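Who Broke Up First? Tracking a Celebrity Split Through Gossip Headlines
Final report, Media and Society, spring section

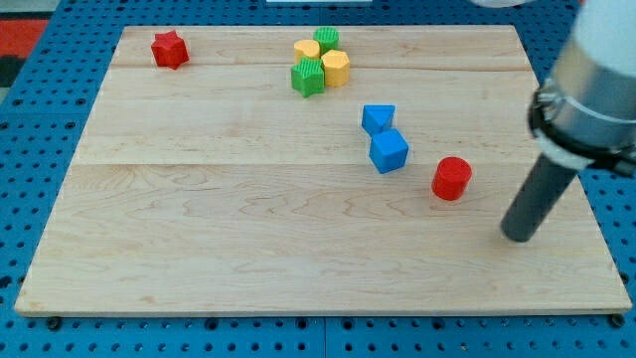

Our group wanted to know how a breakup rumor turns into a breakup fact. We picked one couple, the lead singer of the band Maron and the actress from the hospital drama Gemley, mostly because they had the decency to split up during the semester. Before that we had been planning to do a project on podcast ads, and there was very little grief when we dropped it.

What we collected

We pulled every headline we could find that mentioned both halves of the couple, starting in September and stopping when the library database logged us out for good. That gave us 2,849 headlines. After we took out reprints, 695 were left, so most celebrity news is the same celebrity news with a different ad next to it. We sorted the 695 by hand into "together," "in trouble," "over" and "back on." A fifth pile, labeled "what," was later merged into "in trouble" on the advice of our instructor.

Two of us coded each headline separately. We disagreed on 58 of them. Nearly all of the arguments were over the word "spotted," as in "spotted without ring" or "spotted at same airport." One of us holds that being spotted is always a bad sign. The rest of us got tired.

What we found

The first "in trouble" headline came from Gratex, a gossip site that cited "a source close to the pair." Within a day, 31 — sorry, we had to recount this for the final draft — well over a dozen other sites had the story, and most of them cited Gratex. By Saturday, Gratex was citing them. We drew a chart of who quoted whom and it is a circle. It was supposed to be a timeline.

Around 275 headlines used a question mark. We had expected the question marks to fade once the couple put out a statement, and they didn't. The statement said they remained close friends and asked for privacy, and it was followed by our single busiest day of headlines, many of them asking whether they were really close friends.

Photos mattered more than quotes. A picture of the two of them leaving the Rawat Hotel by different doors ran under "together," "over" and "back on" headlines in the same week. The hotel has a revolving door and a side door. We looked it up, which took an afternoon, and it did not make the final chart.

Problems

We only used English headlines. We read headlines and skipped most of the articles, which may be how everyone else does it too, but it is still a weakness. Our spreadsheet also sorted itself by date as text, so for two weeks we believed the couple had reunited before they met.

If we did this again we would pick two couples and compare them. We would also start earlier — the last ninety headlines were coded after midnight and it shows in the notes column.

Work was split evenly, according to the form we all signed.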